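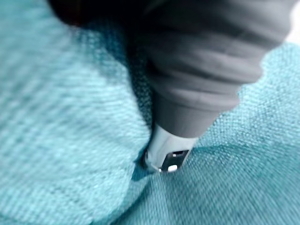
Loose Covers and Soft Furnishings: Room Inspection Checklist
Sostbridge site, Gilmartin room
Form revision 6
Date of inspection: 30 January 2020

Scope

Covers, throws, cushions and other loose cloth kept in the room, and the floor directly under and beside them. Fixed carpet and window blinds are on a separate form. Mark each item OK, Action or N/A. An item marked Action needs a comment.

Section A. Fabric condition

A1. Weave intact over seat and arm areas, no broken threads. OK
A2. Seams closed along full length. Action
Comment: stitching open for 2 inches on the rear corner of the long cover. Edges not yet frayed. Send for repair before the next wash.
A3. No snags or pulled loops. OK
Comment: check heavy twill with the cloth relaxed. Stretching it flat closes up a small pull and it gets missed. Run a fingertip across the diagonal and then along it.
A4. No thinning when held up to a lamp. OK
A5. Zippers and ties complete and working. OK
Comment: one zipper stiff. Waxed during inspection.
A6. Care label present and legible. Action
Comment: label missing on one Nonumero cushion. Treat as cold wash until the supplier confirms.

Section B. Cleanliness

B1. No staining or residue. OK
B2. No odor after 6 hours with the door closed. OK
B3. Dry to the touch through all folds. OK
Comment: bunched cloth was opened out and checked in the valleys, where damp stays longest.
B4. Lint and hair removed from ribbed and knitted items. Action
Comment: ribbed throw needs a second pass with the brush. Brush along the ribs.

Section C. Fit and fastening

C1. Covers tucked on all sides and not riding up. OK
C2. Anchor straps fitted under the seat. OK
C3. No cover hanging over a heater, outlet or power strip. OK
Comment: relocated one throw in December after the same item was marked Action. It has stayed where it was put.
C4. Hems clear of the walking route. Action
Comment: long cover reaches the floor on the aisle side. Pin up for now — shorten at repair, together with A2.

Section D. Floor and access

D1. No loose cloth lying in the walking route. OK
D2. Clear width of aisle, 36 inches minimum. OK
Comment: 59 inches measured at the narrowest point.
D3. Floor dry and free of polish buildup. OK
D4. Rug edges flat, underlay not showing. N/A
D5. Folding done at table height, with no cloth dragged along the floor. OK
D6. Loose sleeves and cuffs kept clear of zipper pulls and strap buckles during fitting. OK
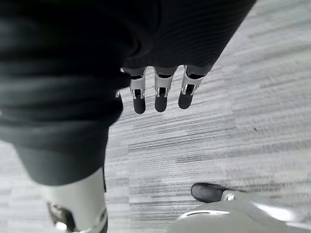 Thirumalai Arumugam asks that D5 be split in two at the next revision. In his view the folding height and the dragging are separate faults, and a single mark hides which one was found. He would also like the long cover to be handled by two people until the hem is shortened, one at each end, with the slack gathered before anyone steps back.

Response: agreed on both points. D5 will become D5a and D5b. The two-person instruction applies now and will be added to the card inside the cupboard door.

Section E. Storage

E1. Spare covers folded and shelved, none on the floor. OK
E2. Shelf height no more than 70 inches. OK
Comment: top shelf measured at exactly 70. Do not add a riser.
E3. Zaro fabric cleaner capped and stored below the cloth. Action
Comment: bottle found beside the spare covers. Cap was tight. Moved to the lower shelf.
E4. Spares rotated since last inspection. OK
E5. Pins and needles in a closed tin, counted out and back in. OK

Actions carried forward

A2 and C4: repair seam and shorten hem on the long cover, one job.
A6: request replacement label from Nonumero.
B4: brush the ribbed throw again and recheck.
E3: closed on the day.

Room may remain in use. The long cover stays pinned until it goes out for repair, and the pins are to be checked each morning before the room is opened.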